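Two Grippers, One Bin: Notes from the Iyer Bench 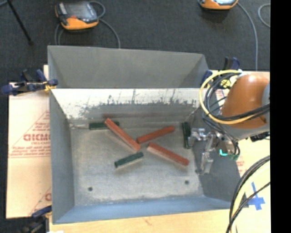

Red and green blocks in the gray bin, with the jointed-finger gripper at work on the right-hand side.

Those of you who came by the shop in February will remember the state we were in: parts on every chair, a coffee maker sharing an outlet with the air compressor, and a long argument going on about whether we had picked the wrong gripper. I promised then that I would write it all up for the newsletter once we had something worth telling, and I have been promised a whole page to do it in, so get comfortable.

The short version is that we have been comparing 2 grippers on the Iyer bench, the Narnano and the Ernance, and that I have changed my mind about both of them since the last issue.

The job is bin picking, and I do mean the plain kind. Blocks go in a metal bin in whatever jumble they like, the arm reaches in, takes one, and sets it down somewhere else. Anyone who has watched a toddler do this will wonder what the fuss is. Well, blocks lean on each other! One lies across the next, and if you grab the bottom one first you get a little landslide, and then everything the camera thought it knew is out of date. Or a block ends up right alongside a wall, and there is hardly any room to get a finger down between the steel and the block. That second case is the one that has eaten most of our spring, and it's the one I'd ask you to think about if you are building something similar at home or at school.

The Narnano is the simpler of the two. It has flat parallel jaws that open and shut, and it is a lovely, quiet thing to live with. Out in the middle of the bin it hardly ever gave us trouble. Near the walls, though, it wanted more room than it had, and the controller (quite sensibly, I'll admit) would refuse the move and go looking for another block. When the only block left was the one by the wall, it simply stopped and waited for one of us to come over.

The Ernance has jointed fingers, and it took us far longer to set up. Wycliffe Mosoti spent the better part of two weeks on the finger paths alone, and he is a patient man. I was ready to box it up and send it back. He asked me for a few more days, which I gave him with very little grace, and I would like to say in print that he was right. Once he had the approach angle sorted out, the fingers could come down beside a wall at a tilt and work the block away from it a little before closing. It's slower, and it looks terribly fussy while it's happening, but the bin gets emptied.

We logged 254 picks with each gripper for this round, using the same blocks and the same bin throughout. I know some of you will write in asking for the full table, and you are welcome to it, only let Wycliffe finish cleaning it up first. He found that I had been writing down dropped blocks in one column and missed blocks in the same column, on my shifts only, and he has been very kind about it.

A few odds and ends for people doing the same sort of work. Clamp your bin down. We went a good while without doing it, and a nudge too small to notice was enough to spoil an afternoon of results. Give your cables a generous loop near the wrist, and then run the arm through its whole reach by hand, slowly, before you trust it. Bare metal is harder on a camera than we expected, with all that shine and scuffing, and moving our lamp made more difference than any setting I touched. I tried a matte liner too, but it crept about under the blocks and I took it out again.

Next up is the Rarnero controller, which has been sitting in its carton since it arrived. We plan to run the Ernance on it with 3 lighting setups and see whether the wall picks get any quicker. If it goes well, we'd like to have it ready for the 2026 open house, where visitors can drop the blocks in themselves and try to make things hard for us.

If you have used jointed fingers on anything softer than a block, please do get in touch. I've been eyeing a bag of oranges, and Wycliffe would like some advice before I try it.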